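The Pause

The task sheet for the footwear set was one page long. The operator was to pick up a slide, set it down beside the other slide with the toes lined up, release, and return both arms to the start position. Each episode ran until the operator pressed the left pedal. A press on the right pedal discarded it.

Miklós Fülöp had the afternoon shift at the Hondham site. He had recorded 562 episodes since August, and 33 of those had been sent back. Rejections came with a code. Code 4 was a dropped object. Code 7 was a hand in view. Code 11 was idle time, defined as more than two seconds in which neither arm moved.

All 33 of his were code 11.

He pulled up the first of them on the review screen. The left gripper came down over a slide, stopped a little above the strap, and stayed there. After two and a half seconds it closed. The lift was clean and the placement was within tolerance. He opened the next one and found the same stop at the same height.

He wrote to the review team at Jatix, which owned the model and paid for the hours. The answer came from a reviewer who signed only as Makori. It asked what he was doing during the stop.

"Looking," he wrote.

"At what?"

He gave this some thought. The slides were soft, and a strap gripped too near its edge would fold and spring out of the fingers. Before closing he looked for the place where it would hold. On some straps he saw it at once. On others it took a while. He put this into four sentences and sent them.

Makori replied that the model had no use for looking. The model received camera frames and joint positions, and in the stopped section the frames were all nearly the same. Trained on enough of them, it would learn that the right thing to do above a strap was nothing. An earlier version had learned this from a batch recorded at Geltamlow. It had reached a cup, stopped, and remained stopped until someone cut the power.

The guidance was to look first, with the arms at the start position, and then move without a break.

He tried it for a shift. He sat with the leader arms in his hands and studied both slides before he touched the pedal that started the recording. Then he went in and closed on the spot he had picked. Code 11 went away. Code 4 took its place, in small numbers. From the start position he was judging the strap at a distance, and the distance hid things.

On 8 December 2020 the footwear set reached 2447 episodes across all operators, and Makori sent out a test build. Hondham was to run it on the same station, same table, no hands on the leader arms. Fülöp loaded the checkpoint and set down two slides. He stood by the stop button, as the sheet required.

The left arm came forward and lowered. Above the strap it slowed. It did not stop. It shifted sideways by the width of a finger, shifted back half that far, and closed. The strap held.

He ran it again from a different layout and got the same small correction, out and back, before the grip. He had not seen it in the instructions. He searched the recordings for it and found it in batch 660, which was one of his. In that batch he had stopped waiting at the start position and had let the gripper drift while he made up his mind. The drift had kept the arm moving. The idle check had passed every episode.

He wrote to Makori and asked whether batch 660 should be pulled.

The reply took most of an hour. It said to leave it in, and asked him for more of the same, with the slides farther apart and turned toward each other. He saved the test stills to the shift folder, reset the station, and put his foot on the pedal.

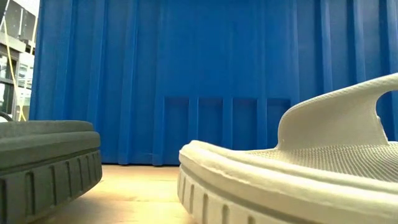
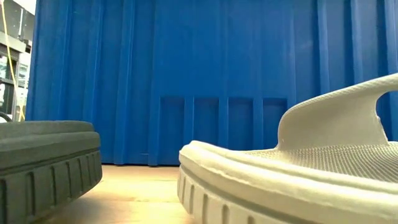
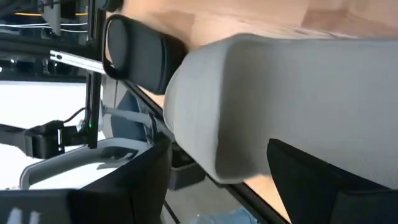 First and second: dark slide at left, pale slide at right, blue ribbed wall behind. Third: wrist view, with both black gripper fingers at the gray block.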